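Refurbing old Dell office towers: CPU swaps, sockets and whether it's worth it
Forum: Desktop Repair and Refurb

tinsnips_jo
G'day all. I've finally got bench space again and I'm back into my favourite hobby, giving old office desktops a second life! My local community shed gets them when offices clear out, and I've put my hand up to look after the Dells. The plan is to clean them up, put in better processors where the board supports it, and get them out to families and students who need a machine for homework and bills.

I know plenty of you think these boxes are boring. I love them. You lay the tower down, take the side off and it's all right there in front of you. Blue plastic on the bits you're meant to pull, slots you can reach, drive bay off to one side. Whoever laid these out had to service them by the thousand and it shows.

I've been leaving the graphics card in while I work on the socket, unless it's properly in the way. Same with the power supply. I do unplug the machine, hold the power button in for a bit to drain it, and clip on my wrist strap.
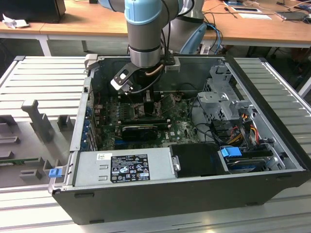
Voker
Pull the graphics card first, every time. I've been doing these for years and the one board I ever killed was because I was working around a card I couldn't be bothered taking out. Caught the edge of it with my sleeve and cracked the slot. It's one latch and maybe one tab at the back. Takes less time than making a cuppa.

tinsnips_jo
Fair point, Voker, and I'm sorry about your board! I've got small hands and short sleeves, so I reckon I've been getting away with it. What do you do with the card while it's out? I hate having loose parts on the bench.

Voker
Antistatic bag, then into a labelled ice cream tub. One tub per machine. Screws go in the lid.

Doucette
Have to disagree with Voker here. Every time you pull a card and reseat it you've added another thing that can be seated wrong. I do a lot of these for a seniors' centre, and the most common "dead" machine that comes back to me is one where somebody took the card out for no good reason and didn't push it home. If it's clear of the socket, leave it.

Memory is a different story. I always pull that and test each stick on its own.

Erix
Doucette is right about the memory. I'd also look up the slot order before you put it back. Some of the bigger boards have slots on both sides of the socket and they don't fill in the order you'd guess. There's usually a diagram on the inside of the side cover, and the owner's manual has it too. I once lost an entire evening to a single stick in the wrong slot. Great evening otherwise, the hockey was on.

tinsnips_jo
Ha! Good tip about the diagram. I always chuck the side panel behind me and forget there's anything on it.

Right, on to the part I wanted to ask about. I get a bit nervous around the socket itself. Older desktop chips with pins on the processor never bothered me, but with these ones the contacts are down in the socket and they look like you could ruin them by breathing on them. What's your routine, start to finish?

Doucette
Happy to share mine. I've got it written on a card taped above the bench:

Power out, wrist strap on, tower flat on its side.
Heatsink off while the paste is a little warm. Twist gently before you lift.
Clean the top of the old chip before you open anything. You don't want paste near the contacts.
Lever down and out, then up.
Open the plate all the way. Don't leave it half up where it can fall back on you.
Lift the processor straight up by its edges.
Look at the contacts under a decent light, from a couple of angles. You're looking for any spot where the pattern changes colour or catches the light differently.

If it'll be sitting open for any length of time, put the plastic cap on. I keep a little jar of them.
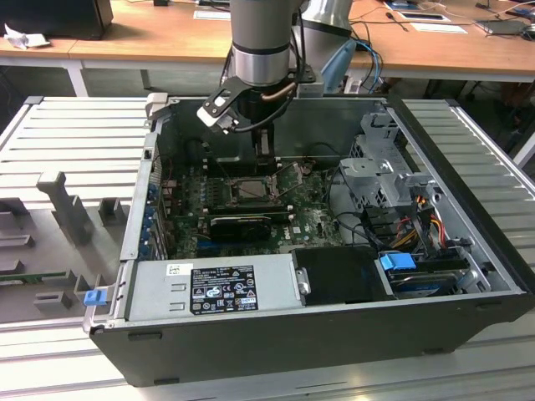

Socket open, lever up, graphics card still in.

Voker
I see the card's staying in, then.

tinsnips_jo
It is! I'm trying it Doucette's way before I try it yours. Science!

tinsnips_jo
Also, has anyone else noticed how much dust collects in the fan housing in the back corner? I don't mean in any particular machine, just across the lot of them. I've started doing that spot with a soft paintbrush before I open the socket, because otherwise I'm knocking fluff loose right beside the contacts.

Erix
Yes! Brush first, outside if the weather's decent. Hold the fan blades still with a finger if you're using compressed air. And leave vacuums out of it, the plastic nozzles build up static.

Wilfredo Dagdag
Long-time reader, first post. I run a repair night once a month and we did a batch of these in November. Can I put in a word for checking the BIOS version before swapping anything? We had three boards that wouldn't recognise the newer chips. We swapped the old ones back in, updated, swapped again, and then they were perfect. It would've been a much shorter night if we'd updated first.

Also the little coin battery. If the machine's been in storage, change it while the lid's off. Cheap as chips, and it saves the new owner getting a clock error every morning.

tinsnips_jo
Welcome, Wilfredo! The battery tip is gold. I had one where the date kept resetting and the poor woman couldn't get onto her bank's website because of it. I'd gone hunting for all sorts of browser problems before I twigged.

Doucette
Seconding the BIOS advice. I should add it to the card.

Julia
Hi everyone, I'm new to this and finding it all really useful. I've got one machine, my dad's old work desktop, and a processor I bought second-hand for 22 dollars. How do I know which way round it goes? I've watched a couple of videos and they all say "line up the triangle" and then the person's thumb is over it.

Doucette
Hi Julia! Look for a tiny gold triangle on one corner of the chip, and a matching mark at one corner of the socket. There are also small notches along the edges of the chip that fit little bumps in the socket wall. If the notches don't line up, it's the wrong way round or the wrong chip. Before you go any further, check the exact socket type. 22 dollars is a nice price but only if it fits.

Erix
What Doucette said, and please don't press on it. You lower it straight down and let go. It should sit flat under its own weight. If you want to check, give it the lightest nudge sideways and it shouldn't go anywhere. If you drag it or drop one corner in first, that's how contacts get bent.

Julia
Thank you! I'm a bit scared of the part after that, where you close the metal plate. In the video it made an awful creak.

Voker
The creak is normal. It scared me as well the first time. The lever needs a firm push and you'll be sure you're breaking something. If the chip is sitting flat, you're fine. If it isn't, stop and take it out again.

tinsnips_jo
I still pull a face every single time, Julia, so you're in good company. For the hold, edges only, keep it level, and get it right over the socket before you start going down. I like to have the plate standing well clear so there's nothing to bump on the way.

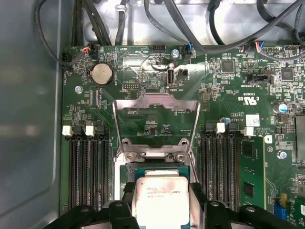
Thermal paste, because somebody was going to bring it up

Voker
Pea-sized blob in the middle. Done.

Erix
Thin cross for me. The pea's fine on a small chip, but on the bigger ones I like to know it's reaching the corners.

Doucette
I've tried both and got the same temperatures within a degree or so. What made a real difference for me was tightening the heatsink screws evenly, a couple of turns each, going corner to corner.

Voker
Agreeing with Doucette twice in one thread would ruin my reputation, so I'll say I've always done it that way and leave it there.

Wilfredo Dagdag
We use the pea at repair night as it's the easiest to teach. After that we run a stress test and keep an eye on it. Anything that stays under 70 degrees goes in the ready pile. Over that, we take the heatsink off and start again.

tinsnips_jo
That's a great rule, I'm pinching it. Do you let it run long?

Wilfredo Dagdag
Through the tea break, usually. Long enough for the fans to settle.

Julia
Update from me! It boots!! The plate creaked, I yelped, the dog left the room. It took me two goes to get the heatsink plugged back in because I'd forgotten the fan cable altogether, and the machine told me off about it on the first screen. Dad's rapt. He wants to know if he can put a bigger drive in it now.

Erix
Brilliant work, Julia! Yes, he can. The drive slides out on its tray, so it's the easiest job in the whole box. Check what size bay you've got and whether there's a spare power connector.

tinsnips_jo
Julia, that's made my week. Post the drive swap in here when you get to it. I've got more of these to get through and I'm going to do one with the graphics card out, for Voker's sake, and report back.

Voker
Use the ice cream tub.

Related threads
Which memory slots first? Post your board layout
Best brush for cleaning fans and heatsinks
Donated desktops: wiping drives before rehoming
Machine beeps after a 600 watt power supply swap
Coin batteries: how long do yours last?

Contact the moderators | Forum rules | Copyright remains with the individual posters | Back to top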